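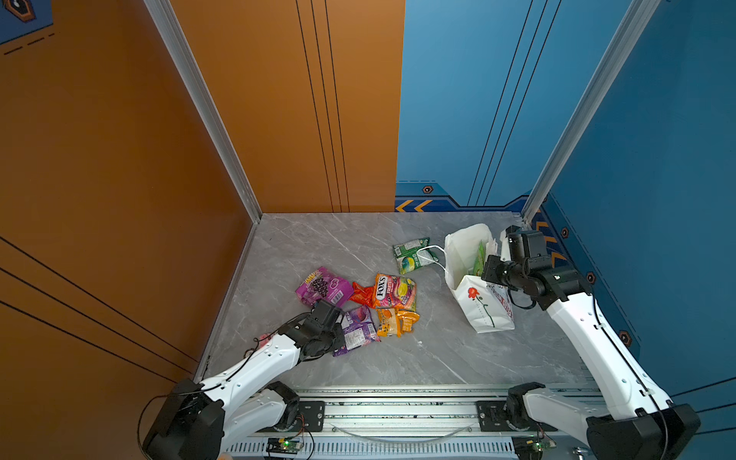
Orange wall to the left, blue to the back and right, two white arms between.

March 26, 2018

Job 1001, the Lollby map. Two colours plus the overprint, water-based ink, screens as before. Third day on it and the first where I got anything worth keeping.

Started with the orange because it is the lighter ink and should go down first. Shop was 17 degrees when I opened up, which is colder than I like. The ink was stiff in the tub. Stirred it, let it stand by the heater for half an hour, stirred again. Still dragged a little on the first pulls and left the fine lines in the river section thin at the downstream end. Added retarder, one capful to the small tub, and the lines filled in. Wrote the amount on the lid in pencil so it doesn't get added twice.

Paper is the Grisarholm, the heavier of the two. It takes the ink well but it moves. I cut a strip from the offcuts, measured it, printed a solid block on it and measured again after it had dried, and it had come up short across the grain. Only by the width of a pencil line, but that is enough to open a white gap down the side of the harbour. The old Haworth stock didn't do this, or not so that I noticed. We have half a packet of Haworth left and I'd like to keep it for the proofs.

What I did about the paper: hung the sheets on the line overnight before printing anything, so they had settled to the room. Test strip from those moved less. I'd call it usable. The ones straight from the wrapper should be used for setting up only.

Registration. Using the three-point tabs again, two on the long side and one on the short. The tab on the short side had lifted at one corner and sheets were riding up over it. Stuck a new one down with the thicker card and taped over the join. Anyone using the bench after me, please leave those tabs where they are. They are set to the Lollby screens and it took most of the morning.

Squeegee: the 70 blade has a nick near one end. It left a faint line through the orange that I took for a hair on the mesh, and I washed the screen for no reason. Turned the blade round and the line went to the other side. Have put it in the drawer with tape on the handle. Used the softer one for the rest of the orange, a bit more ink laid down, colour slightly deeper. I prefer it. 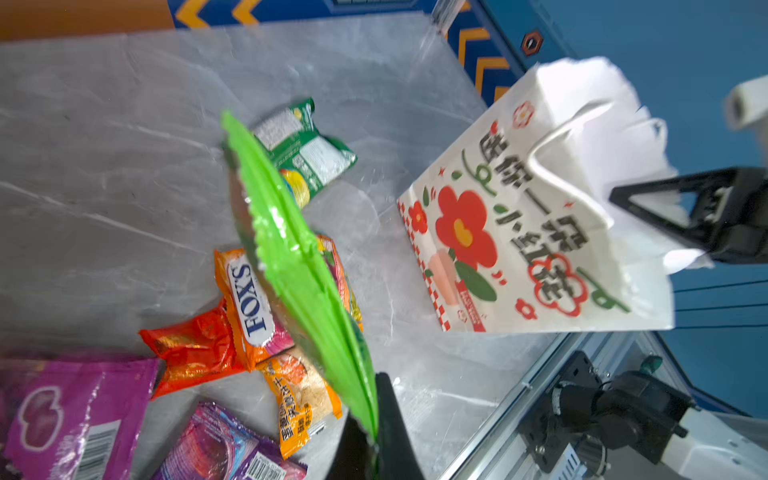 Lime-green wrapper with zigzag crimped edges, FOX'S bag to the lower left.

Drying. Orange was dry to the touch after 18 minutes on the rack with the fan on low. I tried stacking two at that point and they stuck slightly at the solids, so dry to the touch isn't dry enough to stack. Left the rest for an hour and they came apart clean. With the fan on high they dry quicker but the light ones curl at the front edge and then won't sit flat under the screen. Low is better.

Blue went on after lunch. Mixed from the navy and the bright blue, four parts to one, and then a good deal of clear base to make it thin enough to see through. Kylie Goodwin came over from the bindery to look at the first one and thought the blue was too heavy, and she was right. It went almost black wherever it crossed the orange. Cut it again with base, same quantity as the ink this time. Better. The crossing is now a dark brown with some warmth in it, and the type on top can still be read at arm's length.

Swatches, in the order I mixed them, are taped inside the back cover. A is the first mix and is no use. B is after cutting. C has a drop of red in it, which I tried for the sake of it and which makes the blue look dirty on its own even though the crossing is nicer. B is the one to follow. I've kept a jar of it, lid taped, on the shelf over the sink.

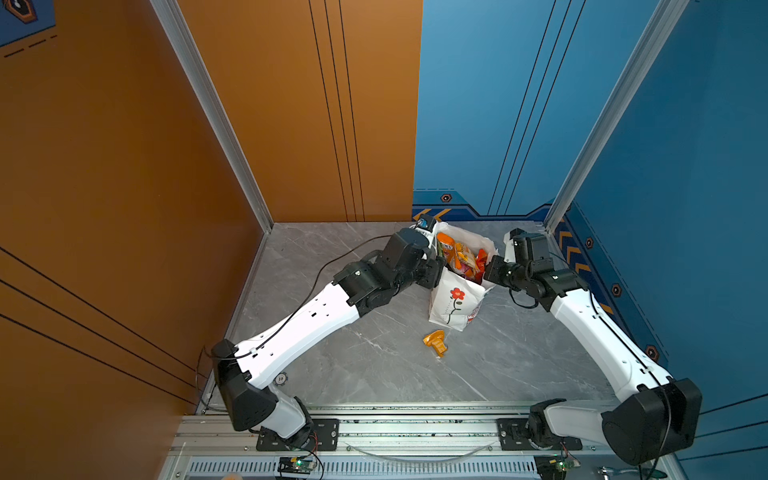

Trapping is still the part I am least sure of. The Lollby file has the harbour drawn so that the blue stops exactly where the orange begins, and on paper that shrinks this can't work. Either we let the blue run over the orange by a hair all the way round, and get a thin brown outline, or we leave a deliberate white channel and make it part of the drawing. Side by side with no outline the two colours are very strong against each other. The back wall behind the white paper shopping bag shows it well enough, orange on the left half and blue on the right, and my eye goes to the change of colour before anything else. On a wall that is fine. On a map, where people are meant to be looking for street names, I don't want the eye pulled to the water's edge every time. I printed one of each to compare. The white channel is calmer but looks as if we missed. The brown outline looks meant, and it hides small errors in the tabs, so that has my vote. Kylie says the channel. We'll send both to Plidton and let the customer choose.

If they go for the outline the blue film needs redoing with a spread on it. I'd do it by hand on the light table for the harbour only and leave the inland streams alone. They are printed in blue on bare paper and don't touch anything.

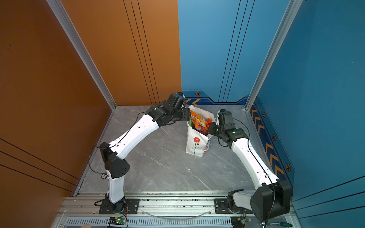
The streams do have their own trouble, which is that the thinnest of them close up after a dozen or so pulls as ink dries in the mesh. Flooding the screen between sheets helps. So does not stopping to answer the telephone. When they did close I wiped the underside with a damp cloth, pulled two on newsprint, and carried on. The first good sheet after a wipe is always a touch pale, so put that one with the spoils.

Cleaning up: cold water, soft brush, then the spray. The blue has stained the mesh on the left side. It's only a stain, I held it up to the window and the holes are open. The orange screen cleaned up completely.

The full run is 4000 if the customer takes the cheap option on folding, and we can't do that on the hand bench in the time. It would have to go on the semi-automatic, where the tabs are different and the bed is slightly smaller. Need to check that the sheet fits with its margins on before anybody quotes. The bed size is in the front of the other notebook.

To do:
Order clear base, we are down to one tub.
Send the blade off for grinding, or buy new.
Hang the next lot of Grisarholm tonight.
Proofs to Plidton, outline and channel, marked on the back.
Ask Lollby whether the April date is for delivery or for the opening.
Put a thermometer by the ink shelf. The one on the door reads the draught.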